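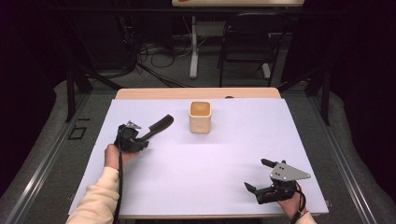
The square cup is the smallest of the set I bought from Tinley in May, and the one I keep reaching for when sorting parts on the bench. Cream outside, rounded edges, open top. The inside looks a shade darker than the outside, more of a beige-tan at the bottom, and small dark screws show up well against it.

I have been working on the pale board for 17 days now. Notes so far:

The board covers most of the white tabletop, so I stopped moving it between jobs. It wipes clean with a damp cloth. Pencil comes off. Marker does not, at least with the cleaner I have (Relden, the ordinary kind).

A light cup on a light board is hard to see under the evening lamp. Fengying Tang suggested a dark mat underneath. I tried one on Wednesday and went back to the bare board after 2 hours, as the mat curled at the corners and the cup would not sit flat.

Placement matters more than I expected. With the cup near the far side, both forearms have room and long sleeves stay clear of it. Moved 6 inches closer, I knocked it over twice in one sitting.

The wooden edge at the back collects small items. I clear it at the end of each session and still find one there the next morning.

Next job is the drawer inserts. Zhiqiang Cao has lent me his calipers until then.

7 comments
Share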